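Section 2. Adjusting the chair for desk work

Set the chair up before you move the desk or the monitor. Everything else is measured from the height of the seat. If two people share the chair, write down each person's settings on the card in the Gotance document pouch.

Before you start

Wear the shoes you normally work in. Take anything heavy out of your pockets. Clear enough floor behind the chair to push it straight back from the desk.

CAUTION: Do not stand or kneel on the seat, and do not sit on the armrests.

Seat height

1. Stand facing the chair. The front edge of the seat should be level with the bottom of your kneecap.
2. Sit all the way back, with both feet flat on the floor.
3. Check your thighs. They should be level or slope down slightly toward the knee.
4. If your heels lift, lower the seat. If your knees are higher than your hips, raise it.

Note: On a fixed-height chair, use a footrest or a firm cushion to make up the difference.
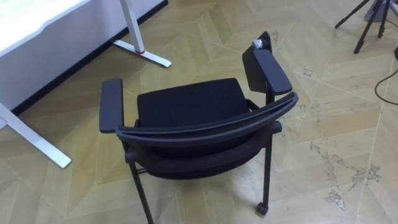 Once the height is right, leave it alone for the rest of this section. Small changes made later will throw off the desk and screen settings.

Back and arms

5. Sit with your lower back touching the backrest. You should be able to fit two fingers between the seat edge and the back of your knee.
6. Let your shoulders drop and bend your elbows. Your forearms should rest lightly on the armrests.
7. Pull in to the desk. If the armrests hit the desk before you can reach the keyboard, raise the desk — do not lean forward to reach.

Monitor

8. Place the screen at arm's length. The top of the screen should be at or just below eye level.
9. If you wear bifocals, lower the screen until you can read it without tipping your head back.

CAUTION: Route cables away from the floor under the chair. A cable that is rolled over repeatedly can wear through.

Work at these settings for a full day before changing anything. For help with a desk that will not go low enough, call the Bistham office, extension 813, and ask for Yupin Jaidee. Replacement settings cards are listed on page 33.

Section revised 2026-10-19 by Ruth Entwistle.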